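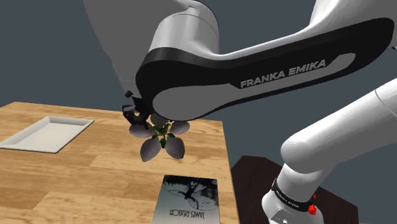

Kleine Pflanze über heller Tischplatte aus Holz

Über uns

Die Gärtnerei Kragh zieht Kräuter, Stauden und Gemüsejungpflanzen. Wir verkaufen ab Hof, auf zwei Wochenmärkten und an Wiederverkäufer in der Region. Der Betrieb liegt am Ortsrand von Skosen, an der Straße zum alten Wasserwerk. Wer aus Richtung Bahnhof kommt, sieht zuerst die Gewächshäuser und erst danach den Hofladen.

Aktuell gehören 262 Sorten zum festen Sortiment. Dazu kommen in jedem Frühjahr Versuchssorten, die wir in kleinen Mengen anbauen und von denen die meisten nach einer Saison wieder verschwinden. Die Sortenliste gibt es im Hofladen auf Papier und auf dieser Website unter "Sortiment".

Wie der Betrieb entstanden ist

Das Gelände war früher eine Schnittblumengärtnerei. Die Familie Kragh baute hier vor allem Nelken und Chrysanthemen an und belieferte Blumengeschäfte in den umliegenden Städten. Als sich der Anbau unter Glas nicht mehr lohnte, standen die Häuser mehrere Jahre leer. Vibeke Blöndal, gelernte Staudengärtnerin, pachtete zunächst nur das kleinste davon und zog darin Salbei, Thymian und Minze für den Markt. Den Namen Kragh hat sie behalten, weil ohnehin alle im Ort "bei Kraghs" sagten.

In den ersten beiden Wintern wurde die Verglasung von Haus 1 erneuert und die alte Ölheizung ausgebaut. Haus 2 kam dazu, als Hrefna Vestergaard in den Betrieb einstieg. Sie hatte vorher in einer Baumschule gearbeitet und brachte den Gemüsebereich mit: Tomaten, Paprika, Kohl, Sellerie, Lauch. Seitdem führen die beiden die Gärtnerei gemeinsam. Haus 3 dient als Kalthaus und wird von November an zur Überwinterung genutzt, auch für Kübelpflanzen von Kundinnen und Kunden.

Das Gelände haben wir inzwischen gekauft. Die Freilandfläche hinter dem Knick ist weiterhin gepachtet.

Was wir anbauen

Kräuter sind nach wie vor der größte Teil. Neben den üblichen Küchenkräutern führen wir viele Minzen und Thymiane, außerdem Ysop, Bergbohnenkraut, Liebstöckel, Süßdolde und Pimpinelle. Basilikum verkaufen wir erst ab Mitte Mai. Wir werden jedes Jahr schon im April danach gefragt, aber in kühlen Nächten leidet er, und Reklamationen möchten wir uns und Ihnen ersparen.

Bei den Gemüsejungpflanzen konzentrieren wir uns auf Sorten, die im Freiland in unserer Gegend zuverlässig reif werden. Der Sommer ist hier kürzer und windiger als im Süden. Fleischtomaten haben wir deshalb nur wenige, und zu jeder steht auf dem Schild, ob sie ein Dach braucht. Die meisten Gemüsesorten sind samenfest. Wo wir Hybriden anbieten, etwa bei Brokkoli und einigen Gurken, ist das mit "F1" gekennzeichnet.

Stauden ziehen wir überwiegend für sonnige und trockene Standorte. Der Boden auf dem Freiland ist sandig, und was dort ohne Zusatzbewässerung durchkommt, können wir guten Gewissens empfehlen. Für Schatten und schweren Lehm haben wir eine kleinere Auswahl. Rosen, Obstgehölze und Zimmerpflanzen führen wir nicht.

Erde, Töpfe, Pflanzenschutz

Unsere Topferde ist seit einigen Jahren torffrei. Sie besteht aus Rindenhumus, Holzfaser, Grünschnittkompost und etwas Ton. Die Umstellung hat uns mehr Arbeit gemacht als gedacht. Torffreie Erde trocknet an der Oberfläche schnell ab, während sie darunter noch feucht ist, und im ersten Jahr haben wir einen großen Satz Lavendel schlicht zu Tode gegossen. Inzwischen wiegen wir die Töpfe in der Hand, bevor gegossen wird. Das empfehlen wir auch für zu Hause.

Wir topfen in Mehrwegtöpfe. Sie können leere Töpfe mit unserem grünen Aufkleber jederzeit zurückbringen, am besten grob ausgebürstet. Fremde Töpfe nehmen wir nicht an, sie passen nicht in unsere Trays.

Chemisch-synthetische Pflanzenschutzmittel setzen wir nicht ein. Gegen Blattläuse arbeiten wir mit Schlupfwespen und Florfliegen, gegen Trauermücken mit Nematoden. In manchen Jahren reicht das nicht, dann werfen wir einen befallenen Satz weg, und eine Sorte fehlt für ein paar Wochen. Eine Bio-Zertifizierung haben wir derzeit nicht. Wir haben sie geprüft und wegen des Aufwands bei den vielen kleinen Sätzen bisher zurückgestellt.

Wasser und Wärme

Das Regenwasser von allen drei Dächern läuft in zwei Zisternen und ein offenes Becken. In normalen Jahren kommen wir damit bis in den Juni, danach nehmen wir Brunnenwasser dazu. Gegossen wird morgens, in Haus 1 mit der Hand, in Haus 2 über Tropfschläuche.

Geheizt wird nur Haus 1, mit Hackschnitzeln aus der Knickpflege der umliegenden Höfe. Die Aussaaten stehen dort auf beheizten Tischen, der Rest des Hauses wird lediglich frostfrei gehalten. Aus diesem Grund sind unsere Pflanzen im Frühjahr oft kleiner als die aus dem Baumarkt. Sie sind dafür abgehärtet und können bei passendem Wetter direkt ins Beet.

Wer hier arbeitet

Vibeke Blöndal leitet den Kräuter- und Staudenbereich und ist für die Sortenauswahl zuständig. Anfragen zu Pflanzplänen gehen ebenfalls an sie.

Hrefna Vestergaard verantwortet Gemüse, Technik und Einkauf. Auf dem Samstagsmarkt steht sie meistens selbst.

Mireille Nimri ist Gärtnermeisterin und bildet aus. Sie macht die Anzuchtplanung, also die Tabelle, nach der sich von Januar bis Juli alles richtet.

Tove Grímsdóttir führt den Hofladen und das Büro. Sie nimmt Vorbestellungen an und beantwortet E-Mails, in der Hauptsaison üblicherweise abends.

Þórey Frandsen hat bei uns gelernt und ist nach einem Jahr in einer Staudengärtnerei in Dänemark zurückgekommen. Sie kümmert sich um die Vermehrung und die Mutterpflanzen.

Im Frühjahr kommen Saisonkräfte dazu, viele davon seit Jahren dieselben.

Ausbildung und Praktikum

Wir bilden im Beruf Gärtner/in aus, Fachrichtungen Staudengärtnerei und Gemüsebau. Pro Jahr vergeben wir in der Regel einen Platz, Beginn ist im August. Ein Schulabschluss mit guten Noten in Biologie schadet nicht, wichtiger ist uns ein Probearbeiten von mindestens drei Tagen. Wer sich dafür interessiert, sollte wissen, dass im April und Mai auch samstags gearbeitet wird. Die Stunden werden im Winter ausgeglichen.

Schulpraktika sind möglich, außer im Mai. Bitte meldet euch selbst bei uns und lasst das nicht eure Eltern machen. Feste Schuhe und Regenjacke sind mitzubringen, Handschuhe stellen wir.

Kurse und Führungen

Von Herbst bis Frühjahr geben wir Kurse im Packraum neben Haus 2. Feste Themen sind Aussaat auf der Fensterbank, Stecklinge und Teilung, Kräuter trocknen sowie die Planung eines kleinen Gemüsegartens. Ein Kurs dauert einen Nachmittag und kostet 59 Euro, Erde, Saatgut und Töpfe sind enthalten. Die Termine für das kommende Halbjahr hängen im Laden aus.

Für Gruppen bieten wir nach Absprache Führungen an, mit bis zu 20 Personen. Schulklassen und Kindergärten aus der Gemeinde zahlen nichts. Die Wege zwischen den Häusern sind gepflastert, der Weg zum Freiland ist es nicht und nach Regen mit Rollstuhl oder Kinderwagen schwer zu befahren.

Sorten erhalten

Zusammen mit dem Gartenverein Lastent pflegen wir eine Sammlung alter Bohnen- und Erbsensorten aus der Gegend. Viele stammen aus Hausgärten und hatten nie einen offiziellen Namen. Wir führen sie unter dem Namen des Hofes oder der Straße, aus der das Saatgut kam. Derzeit liegen 319 Proben im Samenschrank, darunter mit Sicherheit etliche Doppelte. Jedes Jahr bauen wir einen Teil davon nach, prüfen die Keimfähigkeit und schreiben auf, was sich unterscheidet. Saatgut aus der Sammlung wird auf der Tauschbörse im März abgegeben, im Laden verkaufen wir es nicht.

Wenn Sie selbst Saatgut haben, das in Ihrer Familie weitergegeben wurde, freuen wir uns über eine Handvoll davon, möglichst mit Angaben zu Herkunft und Verwendung. Auch unvollständige Angaben helfen.

Einkaufen bei uns

Der Hofladen ist von März bis Oktober dienstags bis samstags geöffnet, im Winter nur freitags. Im Januar ist geschlossen. Sie können die Pflanzen direkt von den Tischen in Haus 2 nehmen, Kisten stehen am Eingang. Haus 1 ist nicht öffentlich zugänglich.

Vorbestellungen für Gemüsejungpflanzen nehmen wir bis Ende März entgegen. Abgeholt wird an den vereinbarten Tagen, nicht abgeholte Ware geht nach einer Woche in den Verkauf. Wir versenden nicht. Versuche mit Versandkartons haben wir gemacht, die Ausfälle waren uns zu hoch.

Bezahlt werden kann bar oder mit Karte, auf den Märkten nur bar. Parkplätze sind auf der Wiese gegenüber. Bitte lassen Sie die Einfahrt zum Nachbarhof frei, dort wird auch am Wochenende gefahren. Hunde dürfen angeleint mit auf das Gelände, aber nicht in die Häuser.

Fragen zu Pflanzen beantworten wir am liebsten im Laden. Ein abgeschnittener Zweig in einer geschlossenen Tüte hilft uns beim Bestimmen von Krankheiten und Schädlingen sehr.

Stand dieser Seite: Montag, 16. August 2021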